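Write the Rules for the Tuesday Chores

A few years ago I helped write a set of site rules for a warehouse. The document ran to 612 numbered clauses. It had a clause for forklifts meeting at a blind corner, and one for what to do when a light curtain tripped during a shift change. It had nothing on what happened when the cleaning crew came through at night, and that was where the first two injuries on the site came from. One was a hand caught in a door. The other was a bag with broken glass in it.

I have been thinking about that document again, now that general-purpose machines with two arms are being put to work in ordinary buildings. The people writing rules for them are making the mistake I made. They are spending most of their time on the dramatic cases and very little on the dull ones.

Let me start with what exists. If you put an industrial arm inside a fence, you have decades of good practice to lean on. You assess the risk, you guard the hazard, you lock out the power before you reach in, and you keep a record. If you take the fence away, you limit speed and force, and you measure what happens when the arm touches a person. None of this is perfect, but a competent plant engineer can follow it and sleep at night.

Now take the same idea into an office. The machine has hands. It picks things up that were made for people, in rooms that people use. Most of the draft policies I have been sent for comment handle this by taking the factory rules and changing the nouns. "Cell" becomes "work area." "Operator" becomes "user." The draft from Udivska, a building services company that asked me to read theirs in February, had ten pages on collision limits and one paragraph on the jobs the machine would be doing all day. That paragraph said tasks should be performed "in a safe and hygienic manner." I don't know how anyone would check that. I told them so, and to their credit they are rewriting it.

My view is that rules for these machines should be written job by job, starting with the most boring jobs on the list. There are a few reasons.

The first is that the boring jobs are the ones that get done. A robot in an office may never meet a fire or a person falling down the stairs. It will meet a door, a cup, a chair left in the wrong place and a bin, and it will meet them every day. At 10 bins a day, five days a week, you pass 2000 in less than a year. Even a small problem shows up at that rate.

The second is that the boring jobs look simple only because people carry the rules for them in their heads. Any good cleaner knows not to push trash down with a bare hand. It is usually the first thing they are taught, and the reason is needles and glass. They also know to lift a bag by the neck and hold it away from the leg, and to change gloves before touching a door handle. Nothing about a machine gives it this knowledge for free. If the rule is not written down, it does not exist.

Gunther Buschmann, who ran cleaning contracts for most of his working life and now trains supervisors, put it to me more bluntly. He said the engineers keep asking him how hard the robot may press, and he keeps asking them what it touched before it pressed. I think he has the better question. Force limits protect a person from being hit. They do nothing for the person who opens the refrigerator after the hand that sorted the trash has been on its door.
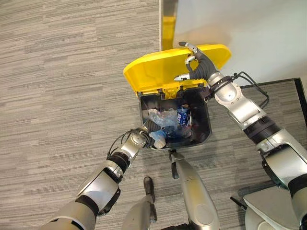

Trash handling is the job I would write first. It is common and it is dirty, and it uses most of what the machine can do. Think about how many decisions go into it. One hand is on the yellow lid, holding it open, and the other is down in the bin with its fingers against a crumpled plastic bag. A blue can stands in the pile next to that bag, with a piece of white crumpled paper or tissue on the other side. A rule that says "handle waste safely" does not tell you whether a hand should be in there at all, or whether the can belongs in a different bin. It does not say if the hand that only held the lid counts as clean. I would say it does not, and I would put that in writing. There is also the matter of cables. Where they run outside the arm, as they do on these wrists, the cleaning instructions have to cover the cable as well as the palm and fingers, and the approach to the bin has to leave room for the loop.

So what should a job rule contain? I would ask for 3 things at a minimum, and each should fit on one side of a page. It should say what the machine may touch and with which part. It should say what ends the job early, such as liquid in the bin or anything sharp. And it should say what has to be cleaned or changed before the next job starts, and who signs for it.

The objection I hear most is that this does not scale. Senance, a consulting firm with a good reputation in this area, argued in its comments on the Udivska draft that a general rule is better because nobody can list every task. I take the point about listing every task. I am not asking for that. A building has a short list of jobs that make up nearly all of the work, and the facilities manager can usually write it out over lunch. Cover those properly and keep the general rule for the rest, with a requirement that the machine stop and ask when it is given a job with no page.

Another objection is that the machine's maker should take care of all this. The maker should do a good deal of it. But the maker does not know that the third floor at Stoton has a dental office whose waste ends up near the shared kitchen, or that the night crew props the service door open. The building knows that. Good practice has always split the work this way, with the supplier saying what the equipment can do and the site saying what it will be used for. I see no cause to drop that split now.

There is a cost. Someone has to write the pages, keep them current and walk the floor to see if they match what is happening. On the Abdelaziz site, where we tried this for a small list of jobs, the pages needed changes within the first month, mostly over where used gloves and wipes should go. The staff found the problems before I did. I would build that in from the start, by giving the people who did the job before the right to mark up the page and get an answer.

If you are reviewing a policy for one of these machines, turn to the section on daily tasks before you read the rest. Pick one job and try to follow the instructions yourself with a pair of gloves on. Write down every place where you had to guess, and send that list back with your comments.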